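August, half past six in the morning

Couldn't sleep for excitement, so I got up and put the kettle on and opened the button tin again. I say tin – it's a biscuit tin the size of a hatbox, and it came with the sewing machine I bought from the house clearance at Besusau. I thought there'd be a few shirt buttons and a bent hook and eye. There are 1152! I counted them twice over two evenings and got the same number both times, so it must be right.

The best of them are glass. Black glass, pressed with little flowers and stars, and one set with a moth on each that I keep going back to look at. Then there are the coat buttons, big as jam jar lids, and 46 mother-of-pearl ones threaded on a bit of string with a knot like a fist. I haven't had the heart to cut it. Two are chipped, and I shall use them on the inside of a cuff where it won't matter a bit.

There's a card in there too, with five green buttons still sewn on and "Mac Giolla, Draper" printed across the top in curly letters. I looked the shop up and found one old street photograph with its awning out. Imagine going in for a card of buttons and coming out with exactly the right green!

I've decided on the cardigan for the green ones. The moss wool from Kornard has been sitting in the cupboard since spring and it's a perfect match, or near enough by lamplight. Cast on last night, did the whole of the rib and had to make myself stop.

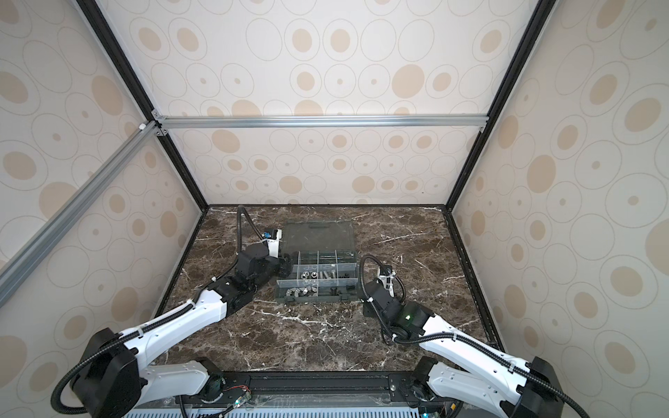
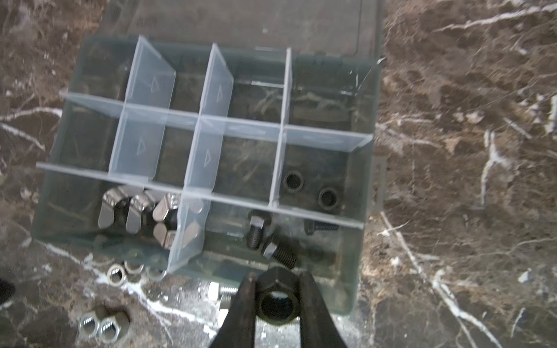

The glass ones mustn't go back in the tin, that much I do know, they knock against each other and the edges suffer. I want them sorted by size first and colour second, moths all together. A divided box with a flip-up lid like that one would be just the thing, and with see-through dividers I could find a colour without tipping everything out on the bed. Shell buttons I'll keep on their string for now. Must also wash the coat buttons in warm soapy water, not the glass, and get more thread before Prano shuts at noon. Sleeves next.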